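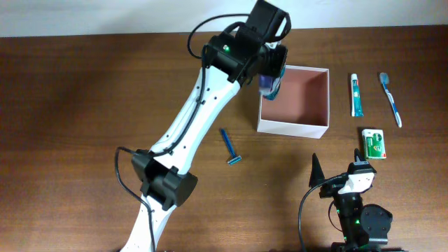

Saturday, toiletry kits, box trials

Rawiri has ruled that the Codham kit goes out in the shallow box, on the grounds that we own a great many of them and they are taking up the shelf where he likes to put his lunch. Fine. My job today was to find out whether a week's worth of bathroom will go into one with the lid shut. Tall box is the fallback. Kylie wants neither, she wants a pouch, and has been told to write that down somewhere.

Packing order, as of attempt 3: bottles, then anything boxed, then long thin things across the top. Attempts 1 and 2 had the long things first and we will not speak of them. Corey did speak of them, at lunch, to Asnakech.

Height is the sticking point. Lindsay measured the lid clearance on Friday's sample and says we are 7 mm over with the big bottle standing up. Laid down it fits, and then takes the room of everything else. She has asked Pyo for a squatter bottle. Pyo sent back a price for 1000, and we want up to 2 dozen, so that correspondence is resting.

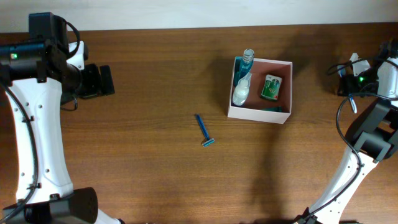 The long thin things are still my real complaint. A toothbrush is longer than any box designed by a person who owns a ruler, so it has to go corner to corner, and once it's on the diagonal the razor wants the same diagonal. With the blue bottle upright in the back left corner, the small spray bottle in front of it and the little green-labeled box over to the right, there is one decent channel left and two candidates for it. I favor the toothbrush. Corey favors the razor and a shorter toothbrush, which he claims Ristero makes, for hotels or possibly children.

To do: ask about travel caps. A bare razor blade against a toothbrush head is a complaint letter waiting for a stamp.

Also to do: label the fallback boxes before Rawiri puts a sandwich in one.

Tape gun is jammed again. Left it on Kylie's desk with a note.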